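# Okudley planner: frequently asked questions

**Which grippers are supported?**
At the moment, only parallel grippers with two fingers. Support for suction tools is in the Morel branch, but it is not yet merged and we do not recommend to use it.

**The planner stops with "no path found" after 300 attempts. What should I check?**
First look at the table height in your scene file. If the value is too high by even 2 centimeters, the planner believes that the fingers are already inside the table and it refuses every start pose. You can raise the limit with `max_attempts`, but in most cases a wrong height is the real cause.

**Do I need to model every object on the table?**
No. Objects which stand outside the working area can be covered by one keep-out box. Please make this box as tall as the arm can reach, otherwise the planner will try to go over the top.

**Why does error 43 appear when I close the gripper?**
The driver reports a finger width below zero. Run `flomico zero` with nothing between the fingers and save the result.

**How do I choose the keep-out box from the wrist view?**
Move the arm to the home pose and open the viewer. Everything along the wall should go in the box, and the front part of the table stays free for planning.

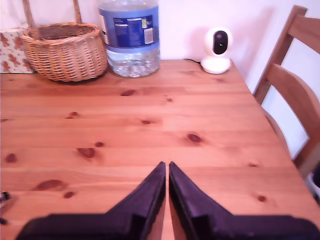
*Wrist view over a pine table. The basket, the water bottle and the small white camera at the back all belong in one keep-out box.*

**The depth image has holes behind clear plastic. Is it a bug?**
It is a limit of the sensor. Set `fill_holes: false` and put a box there by hand.

**Can I change the speed while a plan is running?**
Only from version 12. In older versions the new value is used for the next plan.

**Where can I send a correction for this page?**
Please write to Dilruba Barua through the project tracker, with the label `docs`.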